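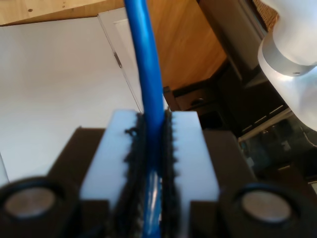
小机架重新布线:跳线长度、空位、工作台固定

Hondstead 论坛 › 机柜与布线 › 小型机房

derkach_rack 发表于 4/4/21
楼主
机架在工作台后面,顶上一台 Netgear 交换机,下面一台 Dell 服务器,再往下空着一格。准备把交换机到服务器的跳线全部换掉,线已经到了,Lullix 的蓝色六类非屏蔽,成品线,水晶头透明。
问题三个:
一、交换机和服务器挨着,跳线长度取 0.3 米还是 0.5 米?
二、空的那一格放理线架还是留着散热?
三、工作台是木台面,上面要固定金属板,用木螺丝还是穿透螺栓?
机架本身不动,导轨方孔,卡扣螺母 M6。

平角螺母 发表于
2楼
0.5 米。0.3 米从端口出来直接拐弯,水晶头尾部受力。六类非屏蔽线的弯曲半径按外径四倍算,安装时放宽到八倍。外径 6 毫米的线,半径最小 24 毫米,别再小了。

Dagný Mikkelsen 发表于
3楼
不同意楼上。0.3 米在上下相邻的设备之间够用,前提是两端端口左右错开不大。0.5 米多出来的部分垂在服务器格栅前面,挡风,拔硬盘也碍事。我这边 34 根全是 0.3 米,去年 12 月换的,没有一根因为弯折出误码。

平角螺母 发表于
4楼
34 根没出误码,只说明你的端口位置合适。楼主的网口在服务器后面还是前面都没说。在后面的话,0.3 和 0.5 都不用讨论,先量机箱深度。

derkach_rack 发表于
5楼
网口在后面,漏写了。机箱深度回头量。先说工作台,板和台面的情况如下。

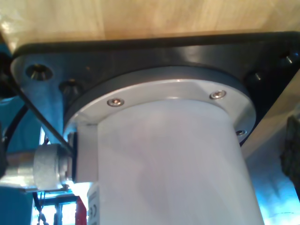
图2 木台面与黑色安装板,四个沉孔

板是四个沉孔,螺钉头沉在孔里。台面厚度没有图纸,木纹看着像实木,也可能是贴皮。

木屑回收站 发表于
6楼
先确定台面材料。从侧边看端面,木纹能接上就是实木。刨花板芯不要用木螺丝承受反复载荷,拧 9 次以上基本滑丝。
实木可以用预埋螺母,从背面装,正面用内六角螺钉。穿透螺栓更省事,背面加大垫片。

Dagný Mikkelsen 发表于
7楼
大垫片不够,背面垫整块钢板。木头会蠕变,垫片边缘会压进去,过一阵扭矩就掉了。装好之后隔一周复拧一次。

平角螺母 发表于
8楼
这条同意。另外螺钉上画一道标记线,松没松一眼能看出来。

derkach_rack 发表于
9楼
收到,用穿透螺栓加背板。
回到布线,机架和台面上的情况:

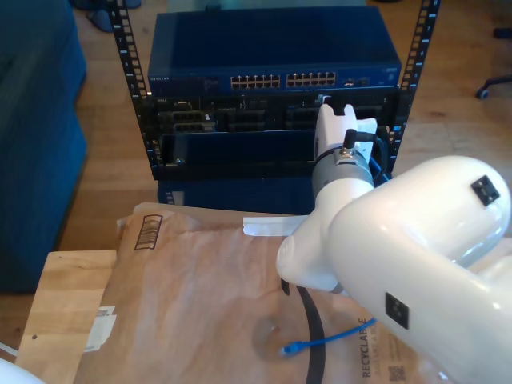

图3 机架正面:Netgear 交换机、Dell 服务器、下方空位;台面上为牛皮包装纸和一根蓝色网线

包装纸是铺着垫线用的,上面印着 RECYCLABLE。

木屑回收站 发表于
10楼
纸可以铺,别在上面压线。牛皮纸有纸屑,金手指朝下放容易沾。水晶头插之前看一眼触点,有屑用气吹,不要用嘴。
还有台面上那根黑色的带子,收起来,线从底下穿过去容易挂住。

Ragnheiður Bech 发表于
11楼
说第二个问题。空位放 1U 理线架,带毛刷的那种。线从毛刷里穿到后面,正面不留余量,也不用留开口让热风绕回前面。Firkmont 有一款深度比较浅,我用了两年,毛刷没有明显脱落。
空着不封的话,后面的热风会从空位回到前面,服务器进风温度会升。不放理线架也要装盲板。

Dagný Mikkelsen 发表于
12楼
一台服务器、一台交换机,回风影响很小。毛刷理线架的问题是抽线时卡扣会挂毛,换线多的环境不合适。我会选盲板,线走侧面。

Ragnheiður Bech 发表于
13楼
水晶头带护套就不挂。楼主的有没有护套?

derkach_rack 发表于
14楼
没有护套,透明头裸的。

Ragnheiður Bech 发表于
15楼
那就抽线时用手指压住弹片,或者换带护套的线。弹片断了的线不要留着当备件,直接剪头重做。

平角螺母 发表于
16楼
标签别忘了。两端都贴,离水晶头 30 毫米,编号写端口号,不写设备名,设备会换。我这里标签机一卷带子能打 500 个,小机架用不完。

木屑回收站 发表于
17楼
端口插拔次数也记一下。我手里那批跳线的规格书写的是 2000 次,经常插拔的口固定用一两根线,别轮着来。

derkach_rack 发表于
18楼
机箱深度量了,加上侧面绕行,0.5 米不够,改订 1 米。空位先装盲板,线走右侧导轨,每隔两个方孔一个魔术贴,不用扎带。
台面端面也看了,木纹接得上,实木。背板尺寸按安装板外形放大一圈,下周加工。

Dagný Mikkelsen 发表于
19楼
魔术贴别勒紧,能转动就行。背板倒角,不然边角照样压木头。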